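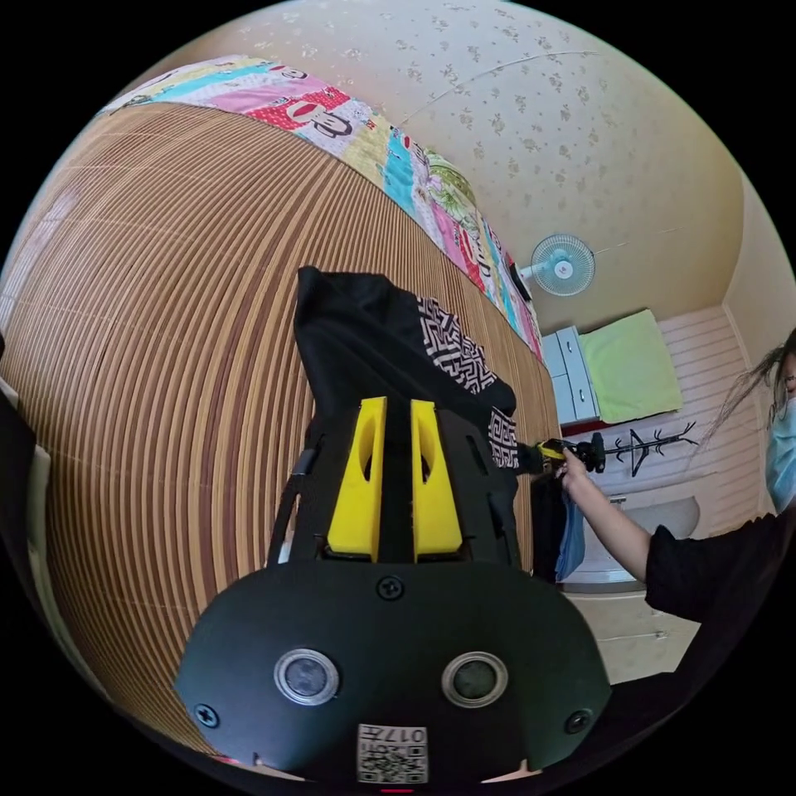

Robot Learning from Demonstration
Notes for Session 6: Learning from hand-held grippers

Read before class. Teresa Cieślak wrote the first version of these notes and I have been adding complaints to them ever since. The complaints are examinable.

6.1 Where we left off

Last session we had an arm, a leader arm to drive it, and a student in a chair wishing to be elsewhere. Teleoperation gives you lovely data. The commands are in the robot's own joint space, the images come from the robot's own cameras, and everything you record is by definition something the robot can do. It also gives you very little of it. You have to carry the arm to the task or the task to the arm, and most of the tasks we care about live in homes, where the stairs are narrow and the arm weighs more than the sofa.

The alternative for today: leave the arm behind and carry only its hand. A person holds a gripper with a camera on it, does the chore, and we try to recover from the video what a robot would have had to do. One gripper in each hand if the chore needs two, and most chores involving cloth do.

6.2 What gets recorded

For each gripper, at each time step, we want three things:

Image: a wide fisheye view from the tool, fingers included.
Pose: six numbers for position and orientation, relative to something.
Width: how far apart the fingers are.

The phrase "relative to something" is carrying a lot of weight and we will spend most of section 6.4 on it.

Note what we don't record. There is no force. A finger that rests on a shirt and a finger that mashes it into the mattress can give you nearly the same pose and nearly the same width. The policy will have to work out the difference from how the fabric looks, and fabric isn't forthcoming.

6.3 Why fisheye

Students always ask whether we couldn't use a normal lens and get straight lines. We could. Try it on paper first: a normal lens mounted on the wrist sees the fingers, the thing between the fingers, and almost nothing else. Once the gripper closes on a garment, the garment fills the view and the policy is effectively working inside a sock.

The fisheye keeps the rest of the room. It bends the edges of beds and bows the ceiling, and the corners of the image are wasted black, but the network doesn't mind. What it gets in exchange is context: where the other hand is, which way the table runs, whether there is a wall coming. It also gives the pose tracker more to hold on to, which brings us to the part of the pipeline that fails.

Should you undistort the images before training? The Ullau baseline doesn't, and neither should you in the homework. Straightening a very wide image stretches the edges until they are mostly interpolation, and shrinks the middle, where the fingers are. You'd be spending pixels on wallpaper.

6.4 Pose, and its many disappointments

We recover the path of each gripper from its own video plus inertial data, using visual-inertial SLAM. You know the recipe from Session 3: find features, match them, solve for motion, pray at loop closure.

Things that help: patterned surfaces, fixed furniture, good light, a slow first pass over the space.

Things that hurt, in the order they will ruin your week:

Moving cloth. A printed fabric is full of beautiful corners. The tracker loves them. Then the demonstrator lifts the fabric and every one of those corners moves, and a naive tracker concludes that the house has moved. Robust estimation handles this while the static background holds the majority. Bring the garment close to the lens and it may lose the vote.

Blank walls. Self-explanatory.

Repetition. Slats, tiles, stripes and weaves all give features that match perfectly well with the wrong neighbor. The error is usually one whole period of the pattern, so the path looks smooth and plausible and is wrong.

The other hand. In two-handed work, the second gripper and the person attached to it wander through the view. They are large, they move, and they are exactly what you wanted to see.

Now for "relative to something." With one gripper you can define every action relative to the current pose of the tool, and the absolute frame drops out. It's the nicest trick in this whole session. If the trajectory drifts slowly over a minute, it barely matters, as the policy only ever predicts a second or so ahead.

With two grippers you need one more quantity, the pose of the left hand in the frame of the right. That one doesn't drop out. If the two paths come from separate maps, they have to be aligned, and the alignment error goes straight into the one number that decides whether the hands meet. For folding, where the hands hold the same piece of cloth, an error of a couple of centimeters is the difference between a fold and a tug-of-war.

6.5 The width signal

Finger width is read from the video itself, by finding the fingers and measuring the gap. Bright fingers make this easy. Soft goods make it less informative than you'd hope: one layer of cotton and no layers of cotton are, to the precision of the measurement, the same number.

So a closed gripper tells you that the person meant to grasp. It doesn't tell you that they got anything. In the homework set you will find episodes in which the demonstrator closes on air, lifts with great confidence, and goes back for a second try. Decide early whether to cut these. My own view is that the second try is the most valuable thing in the episode and the first try is the most harmful, and I have never found a clean place to put the scissors.

6.6 Case: the Plevton cloth set

The running data for this unit is the Plevton set: two-handed garment handling, recorded in homes. There are 2971 episodes as collected and 2800 after filtering. The other 171 failed pose recovery on at least one hand.

I'd like you to be suspicious of that filtering. Episodes weren't dropped at random. They were dropped where tracking failed, and section 6.4 lists where tracking fails: big garments close to the lens, and rooms with nothing on the walls. The surviving set is biased toward small clothes in busy rooms. A policy trained on it will have opinions about interior decoration.

The Wendville group ran the obvious experiment. They trained one policy on episodes from 30 homes and another on the same number of episodes from a single home, then tested both in a home neither had seen. The single-home policy looked better on its training curves all the way through. In the new home it reached for the place where the bed used to be. The many-home policy was mediocre everywhere, and mediocre everywhere is what we're after this term.

Their second result gets quoted less. Adding more episodes per home stopped helping well before 50. Past that point, another demonstration in a room you already know mostly teaches the network the room. If you have a free afternoon for collection, move house — or at least move to the next bedroom.

6.7 From hand to robot

Suppose the policy trains. It now outputs a relative path for each tool and a width. Three mismatches are waiting for you.

Reach. A person folds by walking around the bed. Your robot is bolted to something. Check every demonstrated path against the arm's kinematics and throw out what it can't follow. This is a second filter, with a second bias, and you should write both down.

Delay. The human had no network latency. Your robot has camera delay, inference delay and motor delay, and by the time it acts on an image the cloth has sagged further. Measure all three and skip ahead in the predicted path by the total. Thammasiri's lab notes, in the shared folder, have a decent procedure for measuring with a blinking light. People who skip this step report that their policy "jitters" and go looking for the bug in the network for a month.

Appearance. The tool's view in training has a human hand or arm in it now and then, usually belonging to the other side. At test time there is a robot arm there. Wrist mounting keeps this from being terrible. Some groups paint the arms out, some don't bother, and the evidence for bothering is thin.

6.8 What counts as a result

"The robot folded the shirt" is an anecdote. For the project report, I want the starting state of the garment for every trial, matched across methods. Lay the shirt down, overlay a saved reference image, and nudge it until it agrees. It's dull, and it takes longer than the trials. Without it you are comparing one method on easy crumples with another on hard ones, and guess whose method gets the easy crumples.

Report the failures by stage: missed grasp, lost grasp, wrong fold, hands collided. A single success rate hides the fact that nearly everybody's system dies at the same stage, the first grasp.

Homework 6, due in March before the break

1. Take any ten Plevton episodes and plot the distance between the two grippers over time. Mark the frames where both are closed. If the distance grows past the size of the garment, explain what has gone wrong, and don't blame the garment.

2. Re-run pose recovery with the fingers masked out, then with fingers and moving cloth masked out. Report which episodes change from failed to recovered, and whether you believe the recovered ones.

3. Train the baseline with absolute actions and again with relative actions. Same seeds. Include the bad plot.

4. Look through the rejected episodes by eye before forming any view on question 2. Office hours are after 4 p.m., and I will ask which ones you watched.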